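Vulum 水果盒 常见问题
水果到家以后怎么收、怎么摆、怎么吃

本页整理的是订户问得比较多的问题，主要讲混装盒里的山竹、苹果、小柑橘和柠檬类，也有几条讲果盘和桌布。订单、配送和退换放在后半部分。内容由贾晓燕整理，果品部分由廖洪军核对过。当季到货有变化时，以盒内的小卡片为准。

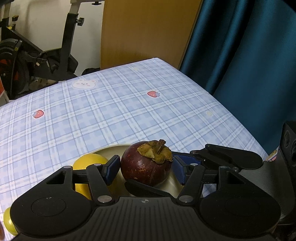
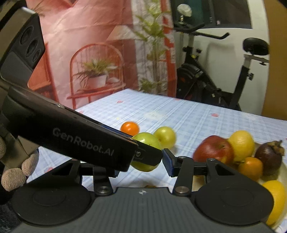 第一张里是山竹，第二张里是青苹果，铺的都是淡蓝格子桌布。

一、收货和整理

水果到了，先做什么？
先拆箱，把水果全部拿出来，在桌上摊开。山竹、苹果、柑橘分开放，逐个看一遍有没有磕伤、渗汁或者发霉的地方。有问题的单独放一边，拍照留着，其余的再决定进冰箱还是留在外面。箱子不要马上扔，等确认没有问题再处理。

能不能整箱直接放冰箱？
不建议。纸箱会吸潮，箱底如果有一个破的，旁边几个很快也会跟着坏。至少打开看一遍再放。

要不要先把水果都洗了？
不用。吃之前再洗。已经洗了的，用厨房纸擦干，尤其是蒂部和果脐，水容易积在那里。山竹的萼片下面很难擦干，洗过的山竹请当天吃完。

哪些水果要分开放？
苹果会释放乙烯，跟它挨着的水果熟得快一些。香蕉、猕猴桃、牛油果想催熟就和苹果放在一起，想多放几天就分开。山竹也建议和苹果分开存。柑橘受的影响小，不过柑橘发霉会传，挤在一起时要勤看。

混装盒一般有多重？
标准混装盒净重 1275 克，不含箱子和填充物。称重在装箱之前做，到家后会有少量失水，相差几克属于正常情况。

二、山竹

怎么看山竹新不新鲜？
主要看手感。用两个手指从两侧轻轻按，果壳有一点弹性的比较好。整个硬得像木头、完全按不动的，多半是放久了或者受过冻，里面的果肉可能已经发黄发硬。不要用力捏，也不要每天都去捏一遍，按多了果壳里面会出伤。

果壳上有擦痕、颜色不匀，能吃吗？
能。山竹在树上和运输途中都会有摩擦，表面有些斑驳很常见，不影响果肉。需要留意的是裂口、流出来的汁和霉点。

萼片是褐色的、干的，是不是坏了？
不一定。山竹顶上那一圈叶状的萼片，刚采下来时是绿的，离树以后慢慢变褐、变干、往里卷。萼片发绿说明采得近，萼片干了说明放了一些日子，果肉是不是还好，要结合果壳的弹性来看。萼片已经干了，果壳按着还有弹性，照样可以吃，早一点吃就是了。萼片底下长白毛的不要吃。

怎么知道里面有几瓣？
翻过来看果底，那里有一个像小花的印记，花瓣有几片，里面的果肉就有几瓣。瓣数多的，每瓣通常小一些，核也小或者没有核。

果壳上有黄色的胶，还能吃吗？
外壳上有一点干了的黄胶，擦掉即可。如果打开以后果肉上也沾了黄色的胶，那一瓣会发苦，去掉不吃，其余干净的果肉可以吃。果肉整体发黄、发透、有酒味的，请整个扔掉。

山竹怎么打开？
两种办法。果壳还软的，双手握住，拇指对着果壳中间往里压，压出一条缝以后顺着缝掰开。压不动的，用小刀沿着果壳中部划一圈，刀口不要太深，划到果壳厚度的一半左右就行，然后拧开上半边。
划的时候果子放在砧板上，不要拿在手里转着切。

果壳的汁弄到衣服上怎么办？
马上用凉水冲，背面往正面冲，再抹上洗衣液放一会儿，搓洗。不要用热水。紫红色的汁干了以后很难洗掉，白衣服不一定能救回来。剥山竹时最好在下面垫一个盘子或者几张纸。

山竹放在哪里？能放多久？
山竹怕干，也怕太冷。13 摄氏度比较合适，有酒柜或者凉爽储物间的可以放那里。家里没有这样的地方，就用厨房纸包一下，装进保鲜袋，袋口不要扎死，放冰箱温度高一点的那层，几天之内吃掉。夏天不要放在窗台上。

三、苹果、小柑橘和柠檬

青苹果是不是没熟？
不是。有些品种熟了就是绿皮，口感脆，偏酸。买来觉得太酸，可以切片拌一点蜂蜜，或者拿去烤。盒内卡片上会写当次的品种。

青苹果放几天有点发黄，正常吗？
正常。放着放着绿色会退，酸味也会淡一些，肉质会变得松一点。喜欢脆的请放冰箱，用袋子装好，跟叶菜分开。

切开的苹果怎样不变色？
泡淡盐水，一碗水加一小撮盐，泡几分钟捞出来。也可以挤几滴柠檬汁拌一拌。两种方法都只能延缓，带饭的话请用能盖紧的盒子，当天吃完。

苹果表面有点滑，是打蜡吗？
苹果自己会分泌一层果蜡，放久了摸上去会更明显。介意的话用温水搓一搓，或者削皮。

小柑橘要不要放冰箱？
天凉的时候放在通风的地方就可以，摊开放，不要堆。天热放冰箱下层。皮薄的、皮松的容易干，先吃。

柠檬只用了半个，剩下的怎么放？
切面朝下扣在小碟子里，或者用保鲜膜贴住切面，放冰箱，两三天内用掉。想放得久，就把汁挤出来冻成小冰块。皮可以先擦下来冻着，烤东西时用。

黄色圆形的小果子是柠檬吗？
要看批次。我们配过圆形的柠檬，也配过几种黄皮的小柑橘，外形很接近。最省事的办法是看盒内卡片。卡片丢了，就切一片尝一尝。

四、果盘和桌布

果盘选什么样的好？
带一点立边的平盘最实用，圆的水果不会滚下来，取用也方便。深碗好看，但是下面的水果压着，坏了也看不到。每天会经过的桌子上放一个浅盘，比塞在柜子里的大果篮吃得快。

一个盘子里放多少合适？
铺一层就够了，不要摞。放在外面的是今明两天要吃的，其余的收起来，吃完再补。

招待人的时候怎么搭配？
颜色隔开放就很好看，深紫红的山竹旁边放黄色或者绿色的果子。山竹提前划好一圈口，客人自己一拧就开。旁边一定要放一个空碟子装果壳和核，再放一叠纸巾。苹果最后切。

有孩子在，要注意什么？
山竹的大瓣里有核，三岁以下的孩子请先去核，把果肉撕小。苹果给小孩子切薄片，不要给整块的硬丁。划山竹的刀用完就收走，不要留在果盘边上。

桌上用什么桌布比较好打理？
经常吃水果的桌子，用可以擦的防水桌布最方便，浅格子带小图案的也行，溅上一两滴不太显眼，可也因为不显眼，容易忘了擦。棉麻桌布手感好，沾上山竹壳的汁就要马上拆下来洗。我们有些订户用的是 Trerkness 的桌布，这一款不归我们卖，相关问题请问他们。

桌布上的碎屑和汁怎么清理？
碎屑先用干布往桌边拢，一手在下面接着，不要直接用湿布抹，会糊开。汁水用湿布从外往里按，再用干布吸。糖分多的汁干了会粘手，可以用湿布敷一会儿再擦。全部擦完让桌布晾一下，别马上把盘子压回去。

桌布总是拱起来怎么办？
折叠收纳的桌布都会有折痕，铺上之前卷在纸筒上放一晚会好很多。棉布可以隔着布低温熨。拱起来的地方不要放果盘，盘子会斜。

果壳怎么处理？
山竹壳、苹果核、柑橘皮都按厨余垃圾处理，当地另有规定的按当地规定。山竹壳比较硬，不要放进厨余粉碎机。夏天果壳当天扔，不然会招果蝇。

已经有果蝇了怎么办？
先把外面的水果全部收起来，熟过头的扔掉，桌面和垃圾桶擦干净。小碗里倒一点醋，滴一滴洗洁精，放在原来摆果盘的地方，第二天倒掉换新的。水槽下水口也要冲一冲。

五、订单、配送和退换

什么时候截单？
每周三晚上 9 点。截单之后改地址可以联系我们，改品类就只能等下一期了。

可以不要某一种水果吗？
可以。在 Prevodlow 的订单页面里勾选“不含”，最多勾两种，我们会用同等重量的其他水果补上。对某种水果过敏的，请在备注里写清楚，只勾选是看不出来的，装箱的人会按备注把您的盒子单独装。

可以指定山竹的大小吗？
不可以。同一批里大小会有差别，我们按重量装。小的不一定不好吃，小果常常核也小。

可以自提吗？
可以。自提点在 Salazar 楼 713 室，按门铃。请带上订单号，最好自己带袋子，箱子我们可以当场收回。自提的订单到店后保留到当天关门，没有来取的会在第二天给您打电话。

收到坏果怎么办？
收货当天拍照发给我们，照片里要能看到整个果子和坏的部位，切开的请把切面也拍上。山竹比较特殊，外面看不出来的情况多，打开以后发现果肉有问题的，收货后三天内都可以报。坏果按重量退款，不用寄回。
果壳擦痕、萼片干、大小不一，不在退换范围里。

忘了拍照，果子已经扔了，还能退吗？
同一批如果还有其他订户反映，我们会按批次处理。没有的话，第一次可以登记，不退款，下一期装箱时会多看一眼。

箱子和填充物可以退给你们吗？
箱子干净、没有湿过的，我们收，压平交给配送员或者带到自提点。填充的纸屑请自行当废纸处理。

可以暂停吗？
可以，暂停几期都行，已经付的款留在账户里。出门前记得在截单之前点暂停，点完会收到一条短信，没收到短信就是没有成功。

我的问题这里没有写。
请在 Prevodlow 订单页面底部留言，写上订单号和是哪一种水果。关于果品的问题由廖洪军回复，关于订单和退款的由贾晓燕回复。截单当天晚上留言比较多，回复会慢一些。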